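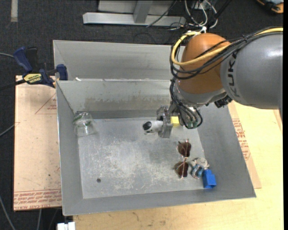
A KUKA arm over a metal bin on a wooden tabletop.

Search this blog Go

Day 52 of my photo-a-day year, and the Sodport photo walk is back on! I nearly stayed home (sore knee, grey morning, you know the drill) but I'm so glad I didn't. We had 14 people along the foreshore, half of them project bloggers I'd only ever met in comment boxes, and we finished up at Mikis for chips. My favourite shot of the morning is the one where I'm laughing with my eyes shut. I'd have deleted that a year ago! The next walk is in May, meeting at 5 pm outside Mikis, and they can take up to 30 of us this time. Bring a friend.

Comments

Ondis: Lovely to finally meet you! Keep the laughing one.

farahani_snaps: I'm on day 30 and flagging, so this cheered me up heaps. See you in May.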